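Wumbei House, Flat 2: Living Room Safety Walk-Through
Period: July
Walked by: Llinos Parri
Comments by: Llinos Parri, with replies from Kwesi Sowah where he felt strongly
Scoring: OK / Fix / Discuss

Same form as last time, minus the page on fireplaces, as the flat has never had one. Anything marked Fix needs doing before the August walk. Discuss means I lost the argument or ran out of time to have it.

1. TABLE AND HOT PLATE

1.1 Hot plate sits flush in the tabletop, rim intact: OK
Comment: Solid. Easily the best-behaved item in the room.

1.2 Nothing made of cloth on the table while the hot plate is in use: Fix
Comment: The table is where the clean clothes get folded. It is also where dinner gets cooked. Kwesi maintains these are two different times of day. I maintain that I have met this household.

1.3 Tissues, paper and packaging kept clear of the hot plate: Fix
Comment: The tissue box lives behind it. An arm's reach for anyone with a runny nose, and for anyone with a pan going, a sleeve's reach too. Move to the side shelf. 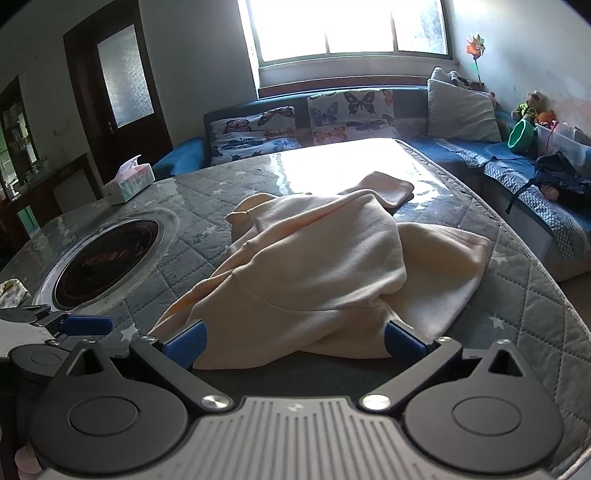 Items 1.2 and 1.3. Fleece on the table, hot plate to the left, tissues behind.

1.4 Table covering suitable for use next to heat: Discuss
Comment: The clear layer over the quilted cloth wipes down nicely and I understand the attachment to it. I would still like to know what temperature it is rated for. Kwesi says it came with a leaflet. The leaflet is with the warranty for the Karneo kettle, wherever that is.
Reply (K.S.): It has been on there two years and it is fine.
Comment: Noted. Still Discuss.

1.5 Hot plate switched off at the wall after meals: Fix
Comment: Asked three people, got three answers. Yayra Lamptey said always, Ayuba Eshun said usually, and Kwesi asked which switch. Label the switch.

1.6 Only flat-bottomed pans used: OK
Comment: The round one has gone to Ikechukwu Anozie, who has gas.

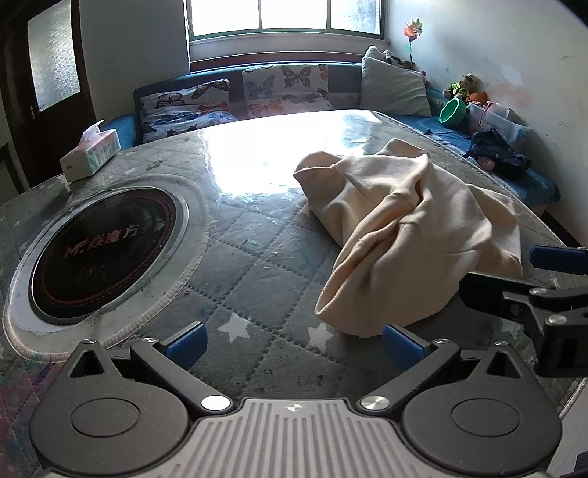
GARMENTS AND SOFT ITEMS

2.1 Clothes folded and put away the same evening: Fix
Comment: A heap on the table does not count as folded, however soft it looks. The rule we agreed on in the spring was one garment at a time, then off the table and into the drawer. I would settle for two out of those three steps.

2.2 Fleece and other fluffy fabrics stored away from heat: Fix
Comment: Check the care label before anyone tells me a thing is flame resistant. "It's thick" is not a fire rating.

2.3 Drawstrings and hoods checked on children's clothes: OK
Comment: Yayra went through the drawer and pulled the cords out of everything, including a pair of Ayuba's shorts. He has been told where to find them.

2.4 Laundry not dried over the hot plate: OK
Comment: I did not enjoy having to add this line.

3. SOFA AND WINDOW

3.1 Sofa cover lies flat and does not slide: OK
Comment: Tugged it. It held. The cushions with the butterflies on them may stay where they are.

3.2 Bag straps not hanging where someone can catch a foot: Fix
Comment: Dark blue backpack, straps down off the sofa. There is a hook in the hall, put up for exactly this bag, and it is currently holding an umbrella.

3.3 Toys contained: Discuss
Comment: There is a clear plastic storage box on the sofa. There are also toys on the sofa. So the box and the toys have at least been introduced.

3.4 Window opens and the catch works: OK
Comment: Bring something to shade your eyes if you do this one while the sun is on it.

4. POWER

4.1 Extension lead within its load: Fix
Comment: The Prustov fan heater takes 2,000 watts and the lamp beside it was not the problem. The heater gets its own wall socket or it goes back in the closet, where in July it ought to be anyway.

4.2 Smoke alarm tested: OK
Comment: Very loud. Apologies to downstairs.

ACTIONS
Kwesi: 1.2, 1.3, 1.5, find the leaflet for 1.4
Yayra: 2.1, 2.2
Ayuba: 3.2 and the umbrella
Llinos: 4.1, and look up a heat-proof mat for the table. Cakura has one that might fit, if someone will measure.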